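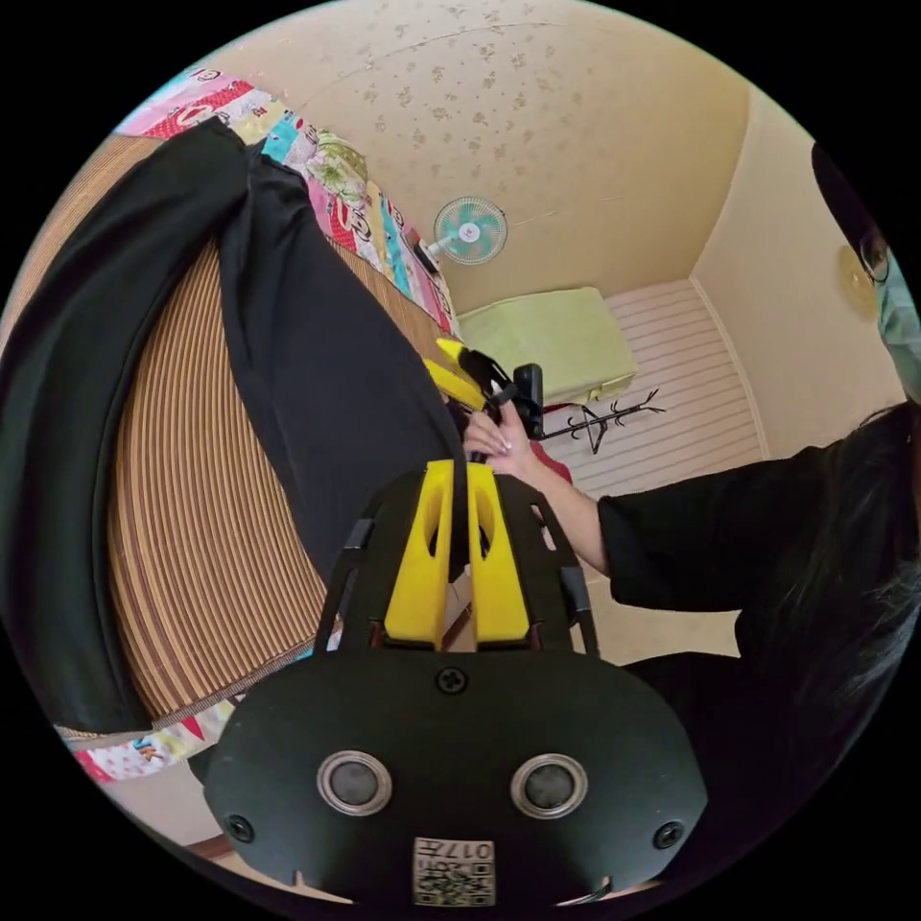 ## 4. Data collection by the student teams

The second half of the module moved out of the laboratory. Students had spent the first weeks learning to calibrate a hand-held gripper and to check its recordings, and they now had to plan and run their own collection in ordinary living spaces. We chose clothing as the shared theme. It is easy to find, it costs nothing, and it gives a wide range of shapes that a rigid test object does not.

### 4.1 Equipment and pairing

Each team signed out two grippers of the Clovel pattern, which the department had built for an earlier project. Students worked in pairs, with one gripper each, and both recorded at the same time. Before starting, the partners held their tools up in view of each other for a few seconds (Figure 3). This step was used later to line up the two recordings, and it also let the marker reader confirm which tool was which.

**Figure 3.** Start of a paired session, seen from the camera on one student's gripper. The partner holds the second tool up. The garment for the session is on the bed at left.

Teams were free to choose the room. Most used bedrooms in the Birlow and Jestlow halls, where a bed gave a flat surface at a workable height. We asked them to leave the bedding as it was. Patterned covers and woven mats made the later segmentation work harder, and we wanted students to meet that problem in their own data.

### 4.2 Procedure

A session lasted 40 minutes, with a break of 10 minutes halfway through. Within a session the pair repeated one task, such as folding a pair of trousers or turning a sleeve the right way out. One attempt was stored as one episode. After each attempt the garment was put back in an untidy state by the partner who had not done so the time before.

Students kept a paper log with the task, the tool numbers and any fault they noticed. Attempts that failed were kept and marked as failed. In the first year of the module teams had deleted these, and the resulting sets were of little use for training.

### 4.3 Amount of data and common faults

The cohort recorded 832 episodes. Of these, 298 were set aside during checking. The most common fault was a missing or very short pairing step, which left no reliable way to match the two recordings. The next was a garment held so close to the camera that tracking was lost. A smaller group of episodes had one recording only, usually after a battery ran down.

Faults were not spread evenly. Teams that looked through their first few episodes on the same evening lost far fewer later on. Those that waited until the end of the week often found the same mistake in every file. We have since made the early check a marked part of the coursework, using the viewer written for the Rampersad kit, and its results are reported in Section 5.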